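September, 06:40

Slow start. Read the retention schedule again over breakfast with the September edits in. Section 4 still says that customer enquiries are kept "for as long as necessary", and I have struck it out for the second time. Replaced it with a fixed period of 20 months from the last contact, after which the record is deleted and only the ticket number is kept. Kimie Takagi wants a longer period for Pescombe, where complaints tend to arrive late. I have asked her for the dates of the last few so that we can set the period from something other than memory.

The cookie banner on the Rosum site is wrong. It sets the analytics cookie on page load and then asks. Tested in two browsers with cleared profiles, same result in both. The refuse button does remove the cookie, but by then one request has already gone out with the full address of the page. Logged it as high. The fix is to hold the script back until the consent value is written, and Görtz say they can put that in with the next release. No date given.
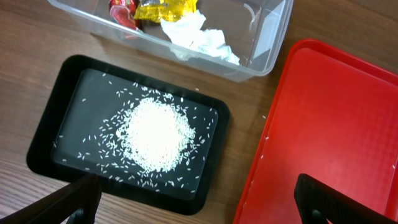
Call with Friederike Brinkmann at 11:00, around 20 minutes. She has finished the processor list. Oltelum is on it twice, once for the newsletter and once for the booking form, under 2 separate contracts with different notice periods for sub-processors. We agreed to keep both lines until the older contract lapses. The notice itself will name Oltelum once and state both purposes.

She also raised the access request from last month. The export was complete except for call notes, which sit in a free-text field the export tool does not read. I copied them out by hand and blacked out the names of two other customers — slow work, and the tool needs the field added before another request comes in. Ticket opened with Görtz.

Afternoon on wording. Changed "we may share your data with partners" to a list of who gets what. It is longer and reads worse, but it can be checked against the register line by line. Left the paragraph on children's data alone, as Kimie has the comments on that.

Still open: retention period for Pescombe, release date for the banner, whether the contact form needs the phone number at all. I think it does not. Stopped at 17:50.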